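A visit to Lallatcombe, or how I spent a morning among the hooks

I had been meaning to get over to Lallatcombe ever since a few of our readers wrote in asking what goes on in the long building behind the old seed merchant's. It used to be a carpet showroom, and then for a good many years it was nothing at all, and then a firm called Nalari moved in and the lights started staying on in the evening. They hold an open morning every November now, with coffee and rather good flapjacks, and this time I put my name down early.

The bus lets you off at the bottom of the hill, so wear sensible shoes. I arrived a little pink in the face and was met at the door by Stavros Zacharopoulos, who runs the collecting side of things and who was kind enough to let me hang my coat in his own office, as the pegs in the hall were already full. He has a lovely unhurried way of talking and never once made me feel silly for asking, even when I asked the same thing twice (I did, about the cameras, and I'm still not sure I have it quite right).

What Nalari do, as far as I can put it, is collect examples. If you want a robot to learn to put a cup on a saucer, you can try to write out every little movement for it, which people have been doing for years with mixed results, or you can have people put cups on saucers over and over, record how they did it, and let the machine find the pattern. The people here use hand-held grippers, a sort of grown-up version of the litter-picker, with a camera fixed on so that the recording is made from close to the fingers. The robot that learns from it later will have a similar set of fingers and a similar view. No robot need be anywhere near while the collecting is done, which surprised me, I must say. I'd come expecting big orange arms.

We were split into two groups, and mine went first to the sorting room, where the recordings are looked through. Two young women sat with headphones on, though there was no sound in the clips (it was music, one of them confessed!). They mark where each attempt begins and ends, and they throw out the ones where somebody sneezed or the camera came unplugged. A task they're happy with might have 300 good attempts behind it, and the bigger ones run to 500. I asked whether it got dull and was told that the towels did, but the kitchen things were fun. One of the dads in our group wanted to know what happened to the bad ones. They keep those too, in a separate place, as a dropped spoon can teach you something if it's properly labelled.

After that came the coffee, and a short talk about a project called Trandance, which is the one paying for most of this year's work. I'm afraid I was at the back and missed some of it. The gist was that they want household and workshop jobs done by lots of different hands, in lots of different rooms, so that the machine doesn't learn one person's habits and one table's height and then fall to pieces in somebody else's kitchen. My husband loads the dishwasher in a manner that no machine should ever copy, so I saw the sense in this straight away.

Then it was our turn for the big room, which is where the tables are. It's a handsome space, with a dark ceiling and great tall windows, and it still has something of the showroom about it. The job on the go when we came in was pegboard hooks. You'll know the sort of thing from a garage or a craft shop: a panel full of little holes, and hooks that go in and come out again. The idea is to pick a hook up from the table with the gripper, turn it so it faces the right way, and get it home in the holes.

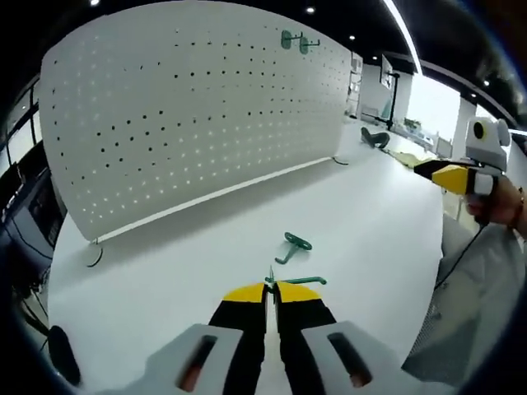
It is so much harder than it sounds. A hook is an awkward shape to begin with, long one way and bent the other, and if you take hold of it at the wrong spot you find you've no way of presenting it to the board without putting it down and starting afresh. Stavros told us that new collectors spend most of their first session learning where to pinch. After that they get quicker, and after that he asks them to slow down again, as a rushed recording isn't much use to anyone.

Visitors were allowed a go on a practice table at the far end, with a spare gripper that wasn't recording. I managed one hook in what felt like a fortnight. A boy of perhaps ten did four while I was still lining mine up, and was very gracious about it.

A few practical notes for anyone thinking of going. The morning runs from ten until one, and there are 45 places, so do ring ahead. The 56 bus stops at the foot of the hill and goes back at twenty past. There's a step at the front door but a level way in round the side, through the yard. The Öberg café across the road does soup from noon, and I can recommend the leek.

Stavros says they'll be moving on to drawers and cupboard doors in the spring, and I've already asked him to put me on the list.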